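Wall Labels Should Say Less About the Painter

The Salcedo Museum rehung its portrait rooms in January, and the new labels run long. I measured them. The average is 113 words, up from 30 in the old hang, and most of the increase is biography: where the sitter lived, whom the painter married, what the commission cost.

My objection is technical. A label is read standing up, in poor light, by someone who has already walked through several rooms. Past a certain length it competes with the work beside it. Flor Villanueva, who edited the labels, argues that visitors ask for context. They do, but the request is usually narrow – who is this, when was it made, what is it painted on. Two of the three can be answered in one line. 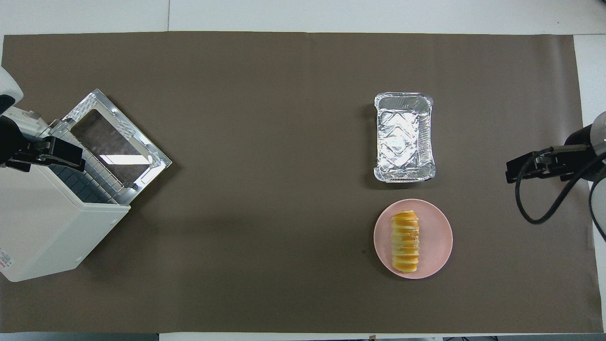

What a label owes the visitor

Condition comes first. Of the 304 works now on view, very few labels mention relining, overpaint or a trimmed edge. The Esham double portrait has lost a strip along its left side, and its composition makes no sense until that is known. The label discusses the family's shipping interests.

Thirumalai Namboodiri's catalog for the Wetach collection handles this better. Each entry gives support, medium and later repairs before any life history, and the biography sits at the back, where a reader can sit down with it.

Salcedo could do the same with a printed sheet in each room. The text already exists. It only has to come off the wall.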